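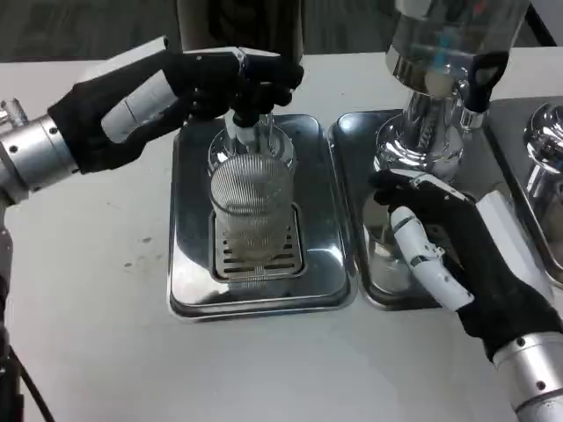

4 min read

Print this page | E-mail to a friend

Speaker notes: Keeping the drinks cell alive

OK, quick hello, then straight in. I look after the drinks cell at Irari, and Rafia Durrani looks after me. Ask who in the room has wiped coffee out of a connector. (Wait for hands!)

Start with the trays. The robot finds its glass from the tray, so if a tray creeps, everything creeps. We check the gaps every morning before the dispensers get filled, and we push the trays back by hand. I tried tape. Tape and coffee don't get along.

Next, the glasses. We went with clear ribbed ones for the left station and I'd do it again — the fingers get a better hold than they did on the smooth Kinton tumblers. Tell the tumbler story if there's time.

Wrist cuffs. Two screws face you on each cuff, so put a paint line across both and look at the lines at shift change. Bogdan Avram found one a quarter turn out in July and that was our whole mystery wobble. I'd spent 2 days in the software by then.

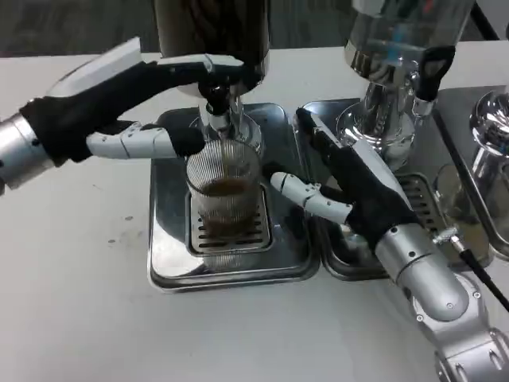
Left station: one hand at the tap, the other by the glass.

Pause on this one. The left hand's job is the lever, the right hand's job is the glass. Teach the lever first, with no glass on the grille, then bring in the glass and teach the right thumb last. We did it the other way at first and had to redo every point.

Cables! Leave slack at the wrist, then run the arm to full reach and look again. Ours gets changed at 900 hours whether it looks tired or not.

Cleaning: grilles out, trays wiped, gloves checked for splits between the fingers. Budget 90 minutes the first time. You'll get faster.

Skip the Fawzy slide if we're running over. Questions.

345 shares | 3 comments

marlow_k: What paint do you use on the screws? Mine flakes off.

Tess: We had the same tray creep on our Alletti line. Rubber feet helped a lot.

jpd: Please tell the tumbler story.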